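Packing tips from the Jemer open day

Grodura opened its packing cell at Jemer for a morning in October. It handles 126 parcel types, and most of its rules work at a kitchen table.

Scan before you fill. Stand the bag up and hold the reader low.

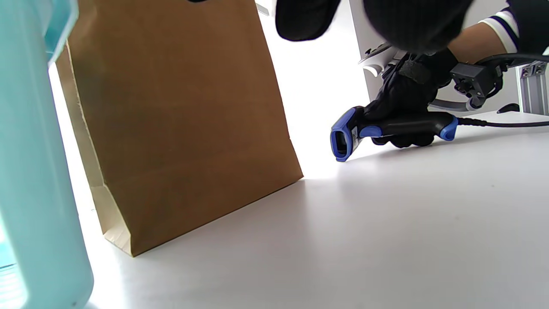 Barcode scanner and paper bag.

Label one side only, the same side every time. 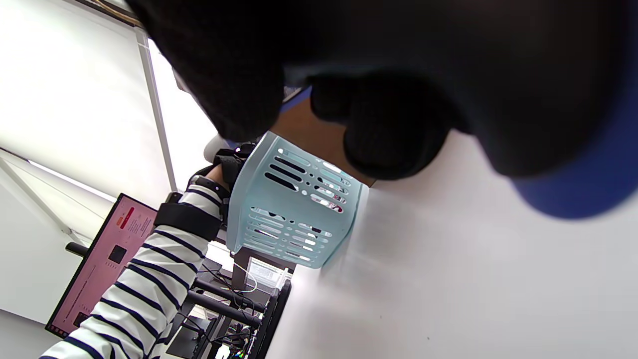

Grippers need a rim, and so do tired hands. Zeltholm, the firm's planning software, picks a lift point for each item. A slotted plastic basket can be held by its upper rim – leave that edge clear when you fill it.

Set boxes down before turning them.

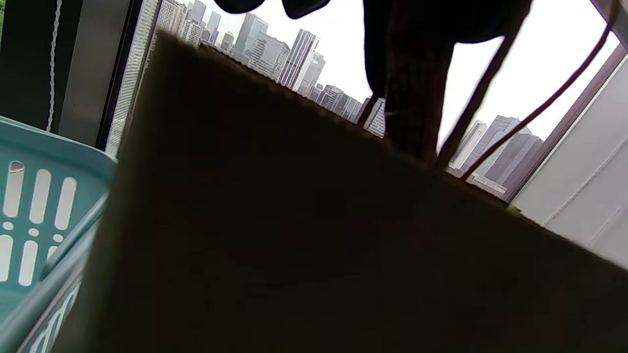
Radwa Fawzy wrote in that she keeps cartons under 34 pounds and tapes the bottom seam twice, whatever the software says.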